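Wornent Break Room and Packing Area
Minutes, August meeting, started 8:05 am

Chair: Brahim El Ouafi. Present: day packing, kitchen, front desk. Apologies from stores.

1. Last minutes
Agreed. Kettle still not replaced, carry over.

2. Snack trays
Long discussion. Trays go out with drinks all lying down and leaking in the van. Brahim wants cartons upright, starting at the left end, then the snacks filling toward the right. Front desk asked can we do two cartons per tray. Yes if asked for, otherwise one. Low sided trays OK for the short trip, anything going to the Fendolik building gets a lid.

Favico order: 500 trays, white, ref 2176. Price same as last time. Approved.
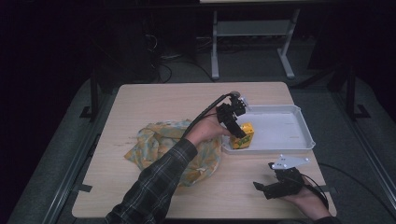

Item 2: tray with the yellow drink carton at the left end, cloth beside it.

3. Cloths
Patterned cloths keep getting left bunched up on the tables. Agreed: fold or hang up when you finish, used ones in the bin by the door. Kitchen will wash them twice a week, not daily as was asked. Some greivance about who does the folding, left for now.

4. Tables
Scuffs and streaks on the light wooden one. Kitchen tried the Saber spray on a corner, took off the streaks but not the scuffs. OK to use on the rest. No scrub pads please. Request for a second table same size, Brahim to get a price, budget code 1206.

5. Storage
Drinks shelf too high, front desk can't reach. Move to the lower shelf, paper goods go up. Stores to do it before next delivery.

6. AOB
Fridge labels, put a name on or it gets thrown out. Straws running low, add to teh Favico order if not sent yet.

Actions
Brahim: Favico order, table price, kettle
Kitchen: cloths, rest of table
Stores: swap shelves

Closed 8:50. Next one same time, same room.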